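Trindach Support – Ticket thread
Product: Dristel arm kit with Ham gripper, evaluation unit
Subject: Gripper reports "grasp OK" on small items in upper cabinets, then drops the arm speed to minimum
Opened: October 30, 2019
Status: Pending customer

We have the Dristel kit on a trial license and are running it through the kitchen tasks from the evaluation booklet. Counter and sink tasks are fine. The trouble is with the upper cabinet set, where the arm reaches into an open cabinet and picks up or puts back something small.

What happens: the fingers close, the panel says grasp OK, and then the arm goes to its slowest speed and stays there until we clear the task. No error code. The log line each time is "load estimate out of range". The items are very light, so I don't see how the load can be out of range unless the estimate is wrong.

Steps to reproduce:
Start from the home pose with the base locked.
Load the task "cabinet, upper, small item".
Let the arm reach up and close on the item near the front edge of the cabinet.
Wait for grasp OK. The speed drops within 2 seconds.

Already tried: restarted the controller, re-ran the finger zero, swapped the finger pads for the spare set. Same result after each. Lowering the grip force from the default made it happen less often, but then we lost the item twice.
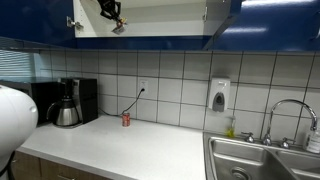
It fails more when the fingers are angled down close to the lower edge of the cabinet. Deeper in, toward the back of the shelf, we got three clean runs in a row. Same object, same grip force. I can send the full logs but they are large.

Do-yoon Yoon replied:
Thanks for the steps, they save us some time. The load estimate depends on the wrist angle, and the kit ships with a table made for picks from a counter. When the arm reaches up and then tips the fingers down, the table can be off by around 100 grams, and with a light item that is enough to trip the slow mode. Please check two things. First, the firmware on the gripper – anything before the March release still has the old table. Second, whether "tool weight" under Arm Settings is filled in. On trial units it is often left at zero.

Reply from customer:
Firmware is the one before March, so that's one of them. Tool weight was zero. I entered the value from the label and ran the task again on the old firmware. It still slowed down, but later, when the arm was already backing out of the cabinet. I have not updated yet. Does the update wipe the saved poses? We spent most of a morning teaching the cabinet ones.

Do-yoon Yoon replied:
Saved poses are kept. Finger zero is not, so run that again afterward. Export the poses first anyway, under Tools, Backup. Leave the tool weight as you have it now. If the slow mode comes back after the update, attach only the last 1,000 lines of the log and the name of the pose it stopped in.

Reply from customer:
Backup done, update downloading. One more question while this is open. The Sterunby mount we are looking at for the full purchase puts the arm a bit higher than the trial stand. Would the new table cover that, or do we need to calibrate it ourselves?

Do-yoon Yoon replied:
The table goes by wrist angle, so mount height doesn't matter for the load estimate. The poses will need teaching again on the new mount. I'll keep the ticket open until you have run the cabinet set on the new firmware.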